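旧戴尔台式机使用心得：给想淘二手主机的朋友一点参考

我这台戴尔是从Hirnau那家二手电脑铺子里抱回来的，881块，老板还很大方地搭了一根电源线。说起来真是有点冲动，那天是星期三，下午本来只想进去买个鼠标垫，结果看见它安安静静地蹲在货架最底层，灰扑扑的，一下就走不动路了。现在用了四个月，白天拿来写东西、记账，晚上给家里人放老电影，觉得可以好好写一篇评价了，写得啰嗦，大家泡杯茶慢慢看吧。

先说外面。机箱比如今流行的小主机大了一圈，也沉，我从铺子走到车站歇了两回。不过放在书桌底下倒是很稳，脚碰到也不会晃。风扇声音嘛，刚开机的时候会呼地响一下，之后就安静了，夜里听得见，但不烦人。我妈说像冰箱，我觉得比我们家冰箱还要客气一点。

再说里面，这才是我最想夸的地方！我以前用过一台Hunitz的组装机，每次清灰都像做手术，线缠着线，螺丝掉进去半天摸不出来。戴尔这种品牌机就规矩多了，硬盘架、电源、主板各待各的位置，打开侧盖心里就有数。硬盘托架那个蓝色的塑料卡扣我尤其喜欢，颜色醒目，一眼就知道手该往哪儿放，对我这种不太懂硬件、又老想动手的人来说，实在是很体贴的设计。
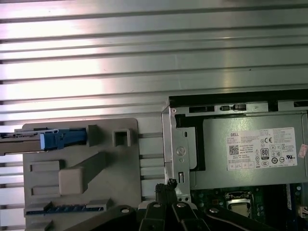
Magalhães：同意蓝色卡扣这一点，我那台也是戴尔的旧机器，换硬盘比想象中省心。不过想提醒一句，买二手的话最好多问问电源用了多久，我的那台第二年就开始无故重启，换了电源才好。另外侧盖装回去的时候要对准了再推，别使蛮力，我弄弯过一次。

谢谢这位朋友的提醒，说到电源我正好也想多写两句。戴尔原装的电源侧面贴着一大张标签，上面有80 PLUS的标志，看着就叫人放心些。淘二手的时候别嫌麻烦，请店家把侧盖打开，把标签上的字仔细读一遍，拍张照片存在手机里，将来要配替换件就不用再拆一次了。我当时就没拍，后来为了查型号又趴到桌子底下去，膝盖疼了两天。

内存和硬盘我都升级过，一共花了300块，在Jaleo网店买的，包装很仔细，还附了一小包备用螺丝。换完以后开机快了不少，打开表格也不用再去倒水等着了。

缺点当然也有。边角的铁皮有点利，清灰的时候最好戴上薄手套，我的左手食指可以作证。灰尘爱往金属板的凹槽里钻，光用布擦不干净，得拿软毛刷顺着槽一点点扫，再用吹气球吹两下。还有就是前面的接口偏少，插了键盘鼠标，再想插U盘就得腾地方，后来我添了个分线器才算解决。

总的打分嘛，满分五分我给4分，扣的那一分给接口和那几道利边。要玩大型游戏的朋友就别考虑了，但要是像我一样写写字、看看片，偶尔手痒想拆开来擦一擦，这样一台旧戴尔还是很值得抱回家的。下回打算给它加一块大点的硬盘，把家里的老照片都搬进去，装好了再来更新。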